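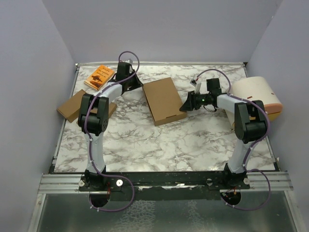 Moradi taking the old Prenbridge mall anchor -- good or bad for the rest of us?

Retail & Small Business > Local Openings and Closings

tilly_counts
So I guess everybody has seen the sign by now. Moradi has signed for the big empty box at the Prenbridge end of the mall, the one that was a department store and then a Halloween store and then nothing for ages. The paper says 113 jobs to start, mostly part time. I run a little kitchen and gift shop on the Etgate side, been there nine years, and I can't decide if I should be popping a cork or calling my landlord.

On one hand, feet. We get so few people walking past on a weekday that I know most of them by their dogs. On the other hand Moradi sells mugs. And dish towels. And candles, which are a third of what I sell between September and New Year's. Would love to hear from anyone who's had one of these land next to them.

brasshinge
Had one open across the lot from my hardware store in Cakden. First month was awful. Everybody went to look at it, nobody came to look at me. Then it leveled out, and by the following spring I was up a little on the year before. People drive in for a sofa and remember they need picture hooks.

What I'd do is walk their store the week it opens with a notebook and write down every single thing you both carry. Then stop carrying it. I dropped light bulbs and cheap extension cords and I don't miss either one.

marmot_77
Dropping things is fine if you're a hardware store with ten thousand items. A gift shop with no candles in December is just a room with a cash register.

brasshinge
I didn't say drop candles. I said drop the SAME candles. Their stuff comes in a jar with a lid and smells like vanilla. Find somebody local who pours them and charge more.

tilly_counts
Ha, I do have somebody local who pours them, and she's already nervous about it. She called me before I'd even had breakfast. I told her to sit tight.

I did count up the overlap from the website last night and it's worse than I thought on kitchen stuff and better than I thought on everything else. They don't do cards at all. They don't do anything for babies. I've been meaning to get bigger in cards for two years and never had the push.

northlot
I'm going to be the grump. What did the town give them to come? Because I've been at the planning meetings and every time somebody asks about the property tax part the answer is "still being discussed." If I asked for ten years off my taxes for adding one employee they'd laugh me down the stairs.

And 113 jobs is what they SAY. When they opened the Cakden one it was supposed to be full time work with benefits and my nephew was getting eleven hours a week by February. He liked the people, for what it's worth. He did not like the eleven hours.

sundayshift
I work at a Moradi (not the Cakden one, another state) so take this however you want. Hours are thin the first winter in every store. They hire heavy for opening, then sales drop after the holidays and they spread what's left. After that a bunch of people leave and the ones who stay get decent schedules. I've been full time for three years, the insurance is okay, and I've had worse bosses at places with five employees.

I'm not going to argue about the tax thing, I don't know anything about it.

northlot
Fair enough, and I appreciate you saying it straight. But "a bunch of people leave" is kind of my whole point. Those are people who quit something else to go there. The bakery two doors from me lost both of its morning people to the last big opening out on the highway and had to close Mondays for half a year.

marmot_77
Maybe the bakery should pay more?

northlot
Maybe you should try running a bakery.

marmot_77
I did, for six years, in Etgate. Paid above everybody on the street. Lost people anyway, got people anyway. It's a business with a 3 a.m. alarm clock, they leave for all kinds of reasons.

northlot
OK, well, I didn't know that. I still think pay isn't the whole story when the other place can run ads on the side of a bus.

pennydrawer
Can we talk about parking? I haven't seen one person bring up parking. The Prenbridge lot has 700 spaces and on a normal Saturday it's maybe a third full, but the whole back section floods when it rains and the mall just puts cones out. If Moradi fills the front, then anybody coming to the small shops is going to be parking by the loading docks and walking around. My customers are mostly over seventy. They are not walking around.

I wrote to the mall office and got a very nice letter back thanking me for my interest.

tilly_counts
Oh, I got that same letter! Mine was about the broken bench. It thanked me for my interest in the bench.

Parking is a really good point though and I hadn't thought about it. I'm on the Etgate side so I've got the little lot, but if the big one is full people are going to spill over and sit in mine all afternoon while they pick out a bookcase.

brasshinge
Ask for timed spaces now, before the store opens. We got six spaces with a thirty minute limit right in front of our row in Cakden and it made a bigger difference than anything else we did. It took four of us going in together though. One shop asking is a complaint, four shops asking is a meeting.

pennydrawer
I'd go in on that. Who else is on here from the mall? I know the shoe repair guy reads this forum, he just never posts.

heel_and_toe
I post sometimes. I'm in for the timed spaces.

pennydrawer
That's three of us.

gridded
Different question, has anybody been told what happens with rent? My lease has a line in it that says the rate can be "adjusted" if a new anchor opens over a certain size. I rent 2000 square feet, I'm not exactly a giant, and at renewal they were already trying to bump me. I signed this thing when the box was empty and I figured it would be empty forever.

northlot
Read that clause with a lawyer. Seriously. Some of those go the other way too, where you pay LESS while the anchor is dark. If yours has that and they never gave you the lower rate, you might have something coming.

gridded
Huh. I'm going to go dig it out. It's in a box in the stockroom with the holiday garland.

sundayshift
One thing from the inside that might help the shops. Every store I've been in gives out a local flyer at the registers the opening week, with the other places to eat and shop nearby. It's free to be on it, somebody just has to email the store manager early. Half the neighbors never ask. The year we opened there was a little yarn store on ours that told us it had its best week ever.

tilly_counts
OK that is gold, thank you! Do you know if they've named a manager for Prenbridge yet?

sundayshift
No idea, sorry. Usually they're on site a couple of months before. Look for whoever's in the building with a clipboard and a bad coffee.

marmot_77
I'd be careful with the flyer. Our row in Etgate got put on something like that once for a garden center and all we got was people wanting to use the bathroom.

sundayshift
Can't promise you won't get those too lol

tilly_counts
I'll take bathroom people. Bathroom people have to walk past the cards.

gridded
Back with the lease. It's clause 14 and it says the adjustment only applies at renewal and only if the new tenant takes the WHOLE space. Does anybody know if Moradi is taking both floors? The sign only says ground floor entrance.

northlot
The plan they had up at the meeting showed the upstairs as "future tenant." I took a picture of it on my phone, I'll look for it tonight. File number on the board was 3189 if you want to ask the clerk for a copy yourself.

gridded
You're the best. I take back what I thought about you in the sidewalk sign thread.

northlot
I stand by everything I said in the sidewalk sign thread.

pennydrawer
Parking people, can we meet before we write to the mall again? I close at five on Wednesday and there's room in the back of my shop if nobody minds sitting near the fabric bolts. I'd like to have a letter with all our names on it -- one page, what we want and how many spaces.

heel_and_toe
Wednesday works.

tilly_counts
Works for me too. I'll bring the overlap list in case anybody wants to see what they're carrying, and I'll ask the candle lady if she wants to come. brasshinge, would you mind sending me whatever you wrote to get your six spaces?

brasshinge
Sure, check your messages in an hour or so. Got a customer who wants one bolt and can't remember what size.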